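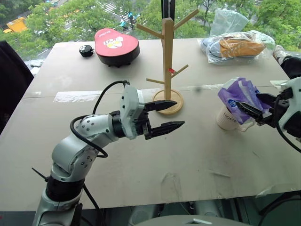 White paper cup with HOME printed on the side

Print this page | E-mail this page

Brament 800 and 801 tea urns, for hire and for sale

I get asked for "the big urn" more than anything else we stock, so I've finally sat down to give it a proper page. There are two models in the shop, the Brament 800 and the Brament 801, and they look so alike on the shelf that I've put coloured tape on the handles to save myself reading the plate on the bottom. Green is the 800. Yellow is the 801. If you collect one and the tape has come off, check the lid: the 801 has a little vent with a sliding cover and the 800 just has a hole.

Both hold 30 litres to the full mark. Please do believe the full mark. There's a good bit of space above it and I know it looks like a waste, but boiling water has to go somewhere and you don't want it going over your hands (or over the hatch at the cricket club, which still has the stain).

What's the difference, then?

The 800 is the plain one. Stainless body, one tap, a dial on the front that goes from low up to boil, and a red light that goes off once it's up to heat. I love it. It was the first urn I bought when I took over the Clarkdale shop and that same one is still going out most weekends in summer. The dial is stiff, I'll admit. You need to give it a proper turn and you'll feel a click.

The 801 has the same body but two taps, one each side, and a gauge glass up the front so you can see how much is left without lifting the lid. It also keeps warm by itself after boiling, where the 800 wants turning down by hand. For a long do with a queue, such as a wedding or a funeral tea or a car boot, I'd always say the 801. People can come at it from both sides and you don't get that shuffling crowd round the one tap! For a village hall meeting or a craft morning the 800 is plenty and it's the easier of the two to clean.

I should say the gauge glass on the 801 is glass. It does come with a metal guard, but wrap it in a towel if it's travelling in the boot next to anything heavy.

How long does it take to boil?

A full one from cold takes nearly an hour. That's the question everyone forgets to ask me and then I get a phone call at half past nine from someone with a hall full of people. Put it on before you do the tables. If you only need a few rounds of tea, half fill it and it'll be a great deal quicker, and you can top it up with a jug as you go, though each top-up knocks the heat back, so do it little and often.

Both run off an ordinary 13 amp plug. Straight into the wall, please, no extension reels. A reel that's still wound up gets very hot with an urn on the end of it, and we've had one come back in a carrier bag in a sorry state. If the socket really is too far away, ring me before you collect and I'll lend you a short heavy lead, no charge.

Making the tea

You can make tea in the urn itself but I'd rather you didn't, and if you're hiring then I'm afraid it's a no. The tannin gets into the tap washer and every drop of water afterwards tastes of it. Boil plain water and fill big teapots from the tap. We've got enamel ones and brown ones, have a look on the shelf behind the till. The enamel ones are lighter to pour but the handles get hot, so take a cloth.

Coffee is the same story: jugs or flasks, filled from the tap. Zsófia Győri hired the 801 off us in May for her allotment open day and did mint tea by the jugful with the leaves picked that morning, and I've been telling everyone to try it ever since. It was gorgeous.

Cups and bits to go with it

We keep plain white paper cups, lids, wooden stirrers and sugar sachets. Paper cups with a bit of printing on, like the HOME one at the top of the page, do look cheerful lined up on a trestle, and if you're using your own you're very welcome, just check that they're meant for hot drinks. Cold drink cups go soft at the seam and then you've got tea down your front. A 30 litre urn will see off more cups than you think, so take an extra sleeve. Unopened sleeves can come back for a full refund.

If you'd like china, we have green cups and saucers in crates, and they want booking well ahead for the summer fairs. They come clean and they come back clean, same as the urn.

There's also the Javier trolley, which is a low steel thing with locking wheels that either urn sits on nicely. Never, ever wheel a full urn about on it. It's for getting the empty one in from the car. Fill it where it's going to stand.

Hiring

Weekend hire is £30 for either model, Friday afternoon to Monday morning. I did think about charging more for the 801 but then everyone would take the 800 and be cross about the one tap. Collection is from the Clarkdale shop, side door, ring the bell and give me a minute if I'm upstairs. Cirilo Hinojosa does our deliveries out to Tristotville and the farms on that side, and he'll carry it in for you if you ask nicely, but he won't do stairs with the crates as well.

We do want to see some sort of ID the first time. After that you're in the book.

Sending it back

Switch off, unplug, let it cool right down, then drain it through the tap into a bucket. Tipping it over the sink is how lids get dented. Wipe round the inside with a damp cloth and leave the lid off overnight if you can. No wire wool and no bleach! If there's scale in it, leave the scale to me, I do them all with citric acid and I'm fussy about the rinsing.

Common niggles

Tap dripping. Usually a tea leaf or a bit of scale under the washer. Open the tap fully for a second with a jug underneath, then close it. If it still drips, put a saucer under it and tell me when you bring it back.

Won't come on. Have you tried it dry? Both models cut out if they're switched on empty, and then you have to press the little button underneath to wake them up again. Unplug first, let it cool, press, fill, plug in.

Boils and then goes off. On the 800 that's the thermostat doing its job. It'll come back on by itself.

Buying one

I sell both new, boxed, with a spare tap washer and the booklet, and I can order in gauge glasses, lids and dials. I've also got one ex-hire 800 at the moment with a dent near the base that makes no difference to anything, and Janelle at the counter can show you it working. Her full name's Janelle Barredo if you're e-mailing, as we've got a Janet too and the messages go astray.

We're shut for stocktaking on Sunday, December 30, 2018 and back to our usual hours after the New Year. Any urns out over the holiday can stay out until we reopen, same price.

Print this page | E-mail this page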